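This site uses cookies. By reading on you accept them.

Chapter 4
Invented Worlds and Their Maps

Most readers of fantasy meet a map before they meet a character. The map of Wornesmont fills two pages and names 40 towns, yet the story visits only 5 of them. The rest – Wada and Wanel among them – hint at a larger past. This chapter looks at how place names build a setting.

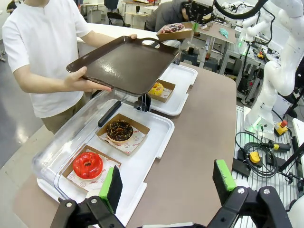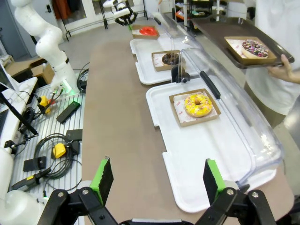

Names also carry language. A river and a town that share a root suggest one people settled both. Before reading on, list the place names in a fantasy novel you know and group them by sound.

© Barkirthorpe Press, March 2019 | Contact | Back to top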